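Write the Rules Down Before the Cups Come Out

Reading time: 4 minutes

I have been thinking about paper cups a good deal this winter, more than a grown woman probably should, and I'd like to make a case for something dull. I think every group that records people handling everyday objects, so that a robot can later learn from it, ought to keep a plain written rulebook, and I think the people doing the handling ought to be the ones who write most of it.

My own group at Illport got there slowly. When we began the cup work last May we had four pages of instructions, nearly all of them about software. How to name a session, where to save it, whom to call when the drive filled up. On the subject of the cup itself there was one line: "Pick up naturally." I wrote that line and I was rather pleased with it at the time.

Well, naturally means something different to everybody. Tayla Kingi took hers by the side, low down, and Keegan Henare liked to come in close to the rim. Both are perfectly sensible ways to pick up a cup. But one of them squeezed until the paper gave a little and the other didn't, and we had no rule for whether a dented cup went back in the stack, or in the trash, or whether the take counted at all. We had 298 takes before anybody asked, and when we went back through them we kept 198.
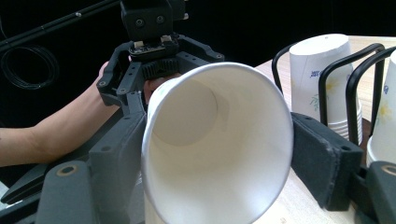
I don't tell that story to scold anyone, least of all Tayla and Keegan, who were doing just what I'd asked. The trouble was mine. A good rule has to say what you do when the thing goes a bit wrong, because with paper it goes a bit wrong all day long. Ours now says that a cup with a crease you can feel with your thumb is finished, that the take is kept and marked "soft," and that you don't start over just to get a prettier one. I'm fond of that last part. A machine that only ever sees tidy grasps is going to be very surprised by my kitchen.

Now, my friend Jozef Wouters disagrees with me, and he does it so kindly that I always come away wondering if he's right. His feeling is that rules flatten people out. If you tell 1,000 people exactly where to put the fingers of a gripper, he says, you get one person's habit copied 1,000 times, and all the useful variety is gone. I take the point. We tried a strict version for a while, the Stasau sheet, which gave a height on the cup for every grasp, and the recordings were so alike they were hard to stay awake for. We dropped the height and kept the parts about damage, rest breaks and what to write in the notes.

So I'd say leave the hands alone and be strict about the bookkeeping. Say when a take begins and ends. Say what gets thrown out and who is allowed to throw it out. Look over the finger pads before each session and write down when they're changed, as a scuffed pad and a fresh one may not hold paper in quite the same way. And give people permission to stop when their wrist is tired - in writing, so they don't have to ask.

Ewan Mudgway, who looks after our copy of the rulebook, puts a date beside every change and the initials of whoever wanted it. Most of the initials belong to people who hold the gripper. I'd like to see other groups trade their books with us, crossings-out and all, and I'd happily send ours to anyone who writes.

Trudy Stubbs
2026-01-10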